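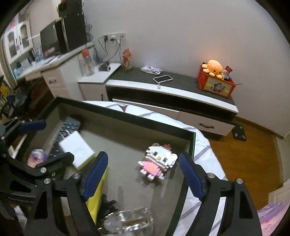 A building-block Hello Kitty under the glass of a coffee table.

Growing Snowdrops in Pots, and Keeping Them Alive Afterward

May 2026

Most people buy snowdrops as dry bulbs in the fall, plant them, and get very little back. The bulbs are small and have a thin skin, and a few weeks on a store rack is enough to shrivel them. If you have tried them once and given up, the bulbs were probably the problem.

Maj-Britt Lie has grown snowdrops at her nursery in Skendstead for long enough to have stopped selling dry bulbs at all. She pots them up in late summer, as soon as they come out of the ground, and sells them in flower in February. Last season she potted 500 of the common single snowdrop and 299 of the double, and lost seven.

"The bulb wants to make roots early," she says. "If it's sitting in a paper bag in October, it has already missed its turn."

Her pots are deeper than you might expect. She uses a clay pot seven inches deep and sets the bulbs halfway down, close together but not touching. The mix is ordinary potting soil with leaf mold and a few handfuls of coarse grit. She has tried bagged mixes from Greenwood and from Lerko and found the Greenwood one too fine for winter, when it packed down and stayed soggy. She still uses it for summer annuals.
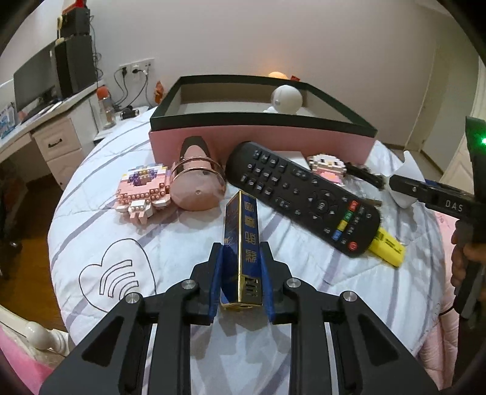

Once planted, the pots go outside against a north wall and stay there. Snowdrops need the cold, and a pot kept in a warm porch will often send up leaves with no flowers. Snow on top does no harm. A week of hard frost can be a problem in a small pot, though, and she pushes hers together and packs dry leaves around the sides when one is forecast.

Water is the part people get wrong. The pots look dead through the fall, so they are forgotten under an overhang where no rain reaches them. The roots are growing all that time. Stick a finger in every couple of weeks and water if the soil is dry below the first knuckle.

When buds show, you can bring a pot indoors for a few days. Put it in the coolest room you have, near a window. On a warm kitchen counter the flowers will open wide, smell faintly of honey, and be finished before the weekend. In an unheated hallway they can last more than twice as long. After that, put the pot back outside.

What you do next decides whether you get flowers the following year. Leave the leaves alone. Do not tie them, braid them, or cut them when they flop. Lie feeds hers once with a weak tomato feed right after the flowers fade and keeps watering until the foliage turns yellow.

The easiest plan is to move the whole clump into the ground while it is still green. Pick a place under a deciduous shrub or tree, where there is light in winter and shade in summer. Dig the hole a little deeper than the pot, tip the clump out in one piece, and firm it in. She uses a narrow Fekon trowel for this, mostly because it fits between tree roots, but an old kitchen spoon will do in soft soil.

Clumps can stay put for years. When the flowers get fewer and the leaves look crowded, lift the clump just after flowering, pull it apart into bunches of three or four, and replant right away at the same depth. The pale part of the stem shows you where the soil line was.

Wear gloves if your skin is sensitive, and keep the bulbs away from dogs, who can get sick from eating them. Squirrels mostly leave them alone. Slugs will chew the flowers in a mild winter, and a short evening round with a flashlight takes care of most of them.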